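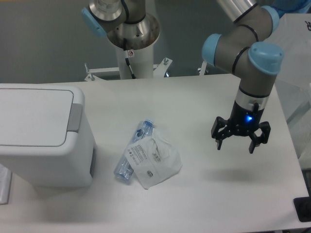

Lutley releases Rikis 2, a grasp planner for overlapping objects

Software firm Lutley has released Rikis 2, the second version of its planning software for robot arms with two-finger grippers. The release is aimed at tabletop sorting, where one item often lies partly across another.

Clear plastic and thin, creased packaging are handled by a new perception module. It works out which object is on top before any grasp is proposed, so a bag covering a bottle is planned as the first pick and the bottle as the second. Grasps that would bring a finger within 12 mm of a bin or fixture are rejected at the planning stage.

In Lutley's own tests, covering 428 cluttered layouts, median planning time was 77 ms.

"Version 1 treated overlap as noise," said Ye-ji Ra, head of perception. "Version 2 keeps it as an ordering constraint — the planner can then use it directly."

Rikis 2 reads existing Zidden cell files without conversion. Integration support is provided by Dumitrescu.

Existing licence holders can upgrade from January.

Media contact: Dinesh Shetty, Lutley press office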